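Skenarell Contours and Names
version 2

This repository holds contour lines, shorelines and place names that I traced from the old walking maps of the Wanditz highlands. The maps were printed in 51 sheets, and many people still have one or two of them in a drawer, but a complete set is difficult to find. I have worked from the set of my uncle and from scans that other map collectors have sent me.

The purpose is simple. I wanted to draw a new relief map of the highlands in one piece, and for this I needed the lines as data. When the lines were finished it seemed a pity to keep them for myself.

What is inside

contours/ - one file for each sheet, heights in metres
shores/ - lakes and the larger rivers, as closed shapes where possible
names.csv - 1,641 place names with position, type and sheet number
edges/ - notes on how neighbouring sheets were joined
palette.txt - the colours I use for the height bands
docs/ - this text and its pictures

All files are in UTF-8. Positions are in degrees, longitude first. Please pay attention to this, as in version 1 the latitude was first and some people got a map lying on its side. 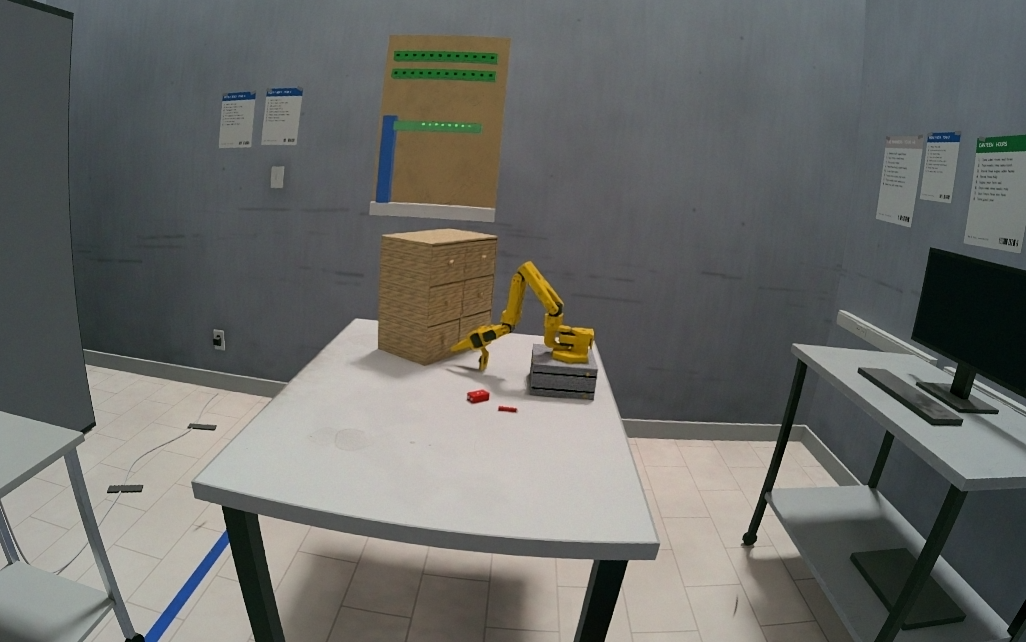

Render: yellow arm and wooden chest of drawers on a white table.

How the tracing was made

Each sheet was scanned flat, then stretched to fit four corner marks. After that I traced the contours by hand in Tasteo, which is slow but gives a cleaner line than the automatic tracing. The automatic one could not distinguish a contour from a footpath, because both are printed in nearly the same brown.

The contour interval is 20 metres on most sheets. On the southern sheets it is 25, and I have kept it like this. I did not want to guess heights that the surveyors never drew. If your program needs one interval everywhere, you will have to interpolate, and the result along the join will not be beautiful.

Underwater contours exist only for the main lake. They come from a fishing map in another projection, so I consider them less reliable than everything else here. They carry the value "F" in the source column.

Place names

I copied the spelling from the sheets, also when it looks wrong. Where a name is spelled in two ways on two sheets, both are in the table and the column "see_also" connects them. The type column has these values: village, farm, peak, pass, lake, stream, bay, island, ruin, other. "Other" is used for wells, chapels, a few big trees and one bridge.

Some names are printed along a curve, for example the names of ridges. For these the position is the middle letter of the word. It is not the highest point of the ridge, so please do not use it for walking.

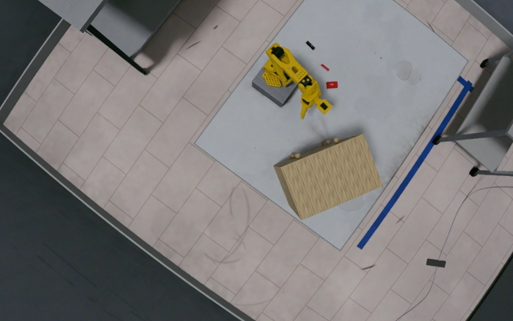 Render: the arm above the grey mat, with the crate.

Known problems

The highest point on the map is given as over 2,000 metres on one sheet, with no exact number, and on the next sheet the same peak has no height. I left the field empty.

Sheets in the north-east corner were folded for many years, and the contours along the folds are my best reading. They are marked with certainty = low.

Two small islands in the main lake have changed places between the sheet and the fishing map. I followed the sheet. If somebody has been there with a boat, I would be very glad to hear which is correct.

The shoreline is from before the dam. The present lake is larger and has drowned the lower part of three bays.

Changes in version 2

Longitude now comes first. The joins between the western sheets were redrawn in February with the help of better scans from the Wijaya collection. Duplicate streams were removed. The palette has a paler green for the lowest band - the old one made the names hard to read in print.

Use and credit

You may use the data for your own maps, printed or on screen, also if you sell them. Please write "Skenarell Contours and Names, E. Karras" somewhere on the map. A small line in the margin is enough.

Corrections

Corrections are welcome, also the small ones. Please give the sheet number and the name of the nearest village or peak, and if you can, attach a scan of the place. I look at the messages in the evening and answer slowly.

Evangelia Karras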